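Última actualización: julio

Hola a todos:

Contesto a Gisela, que el sábado me pilló fuera y sin cobertura. Copio su mensaje para quien se haya incorporado hace poco:

> De: Gisela Wendt
> Begoñe, una duda de principiante. He hecho dulce de membrillo con tu receta y me ha quedado blando, casi de cuchara. El sabor es estupendo, pero no hay manera de cortarlo. ¿Lo doy por perdido o se puede volver a cocer? Usé membrillos del mercado de Enitz, muy amarillos y muy perfumados, y los pesé con piel y corazón. ¿Será eso?
> Gisela

Pues sí, Gisela, por ahí van los tiros. Si pesas la fruta entera y luego quitas piel y corazón, te sobra azúcar para la pulpa que queda, y además tiras justo lo que más pectina lleva. Yo peso la pulpa ya cocida y escurrida — escurrida de verdad, en colador y con paciencia — y pongo algo menos de azúcar que de pulpa. Los corazones los meto en una gasa dentro de la misma olla y los saco antes de triturar.

Lo otro es la madurez. Ese membrillo tan amarillo que huele por toda la casa es una maravilla para el armario de las sábanas, pero para cuajar va mejor mezclado con alguno todavía verdoso. Frauke Hollmann, que hace cantidades industriales en Brundmont, echa uno verde por cada dos maduros y le sale un dulce que se corta con hilo. Yo no llego a tanto, pero me acerco.

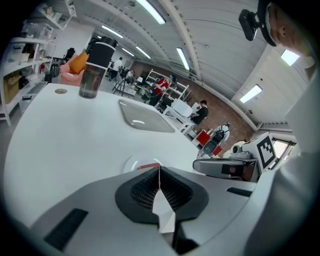
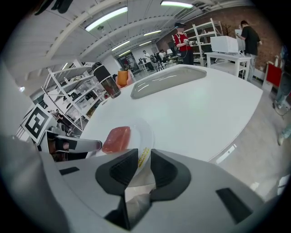 En la segunda y en la de abajo, el plato es blanco y redondo.

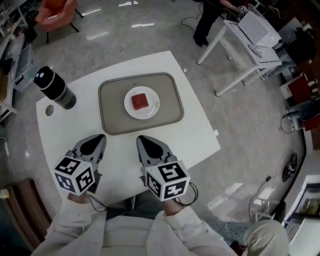

¿Se puede volver a cocer un dulce que ya está en el molde?

Vuélcalo en una olla de fondo grueso, añade el zumo de medio limón y ponlo a fuego muy bajo, removiendo, hasta que al pasar la cuchara se vea el fondo y tarde en cerrarse. A mí me suele llevar unos 19 minutos. Luego otra vez al molde, forrado con papel de horno, y a dejarlo destapado en sitio seco. Ten cuidado con las salpicaduras, que queman una barbaridad (manga larga, cuchara larga y la cara lejos).

Del secado os cuento mi costumbre: lo dejo siete u ocho días en la despensa, dándole la vuelta cada mañana, y solo entonces lo envuelvo. Ilse Hamann lo guarda enseguida en la nevera y dice que le aguanta igual. Puede ser, pero el mío coge una costra fina por fuera que me encanta y no pienso renunciar a ella.

Y si aun así no cuaja, ¡no lo tires! Con yogur está buenísimo, y para rellenar una empanada dulce es hasta mejor que el duro.

Damián, tengo pendiente lo tuyo de la jalea de manzana. Mándame otra vez las cantidades, por favor, que el correo se me ha traspapelado y no quiero contestarte de memoria.

Un abrazo,
Begoñe Valcárcel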